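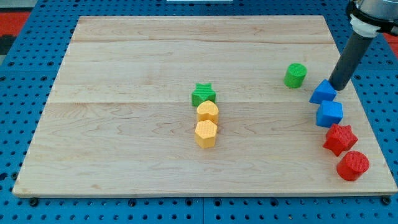
Edge-glued board, joint lines visible across the width.

Print
E-mail

09/12/2024

1/ A thread on edge-glued softwood boards, and why the shelf you bought in July may have a curve in it by now. I have been fitting out a storeroom in Rindum with them and kept notes.

2/ An edge-glued board is several narrow planks joined side by side. Wood moves across the grain far more than along it. A board cut across its planks for width will therefore change width over the year and hardly change in length.

3/ The movement follows the air in the room. Heated rooms in winter are dry, so the board shrinks. In a damp summer it swells. Paint and oil slow this down. They do not stop it.

4/ My shelves are 400 mm deep. Between July and now the widest change I measured was 2 mm, front to back. That is enough to split a board screwed tight at both edges.

5/ So: fix one edge only. I screw through round holes at the back and slotted holes at the front. The slot runs front to back, the screw is pan head with a washer, and it is done up until it just grips.

6/ Cupping is a separate matter. It happens when one face takes up or loses moisture faster than the other. The usual cause is a finish on the top face and bare wood underneath.

7/ Both faces get the same number of coats. Same for the ends, which drink more than the faces and need an extra one. I had four boards from Rinico where I skipped the undersides to save an evening. Three cupped. I have since stripped the tops and started again.

8/ Growth rings: the textbook advice is to turn alternate planks over, so that each small curve cancels its neighbour. Look at the end of the board before you buy. The Flosten boards I used were alternated. The cheaper ones had whatever came off the stack.

9/ Joint lines should be hard to feel with a fingernail. A ridge means the planks have moved since sanding. A gap that takes a sheet of paper means the joint has gone, and more finish will not bring it back.

10/ Let the boards sit in the room before cutting. I give them around two weeks, flat, on battens, with air on both sides. Leaning them against a wall puts a bend in them and you will be looking at that bend for years.

11/ Span. With 18 mm boards I put a bracket every 50 cm. The Tkachuk brackets I used are 285 mm deep, a bit short for these shelves, but the front edge has a batten glued along its length and has stayed straight under paint tins.

12/ Gluing a batten along the front is fine, as the grain of both pieces runs the same way. Gluing one across the underside is not. If you need a cross batten, slot the holes as in 5/ and leave the glue in the bottle.

13/ Correction to 4/, as two people have asked: measured with a steel rule at the same marked point, at the middle of each shelf. Not calipers. Read it to the nearest half millimetre.

14/ Next thread will be on end caps, once I have made a pair that stays flush through to spring.

Print
E-mail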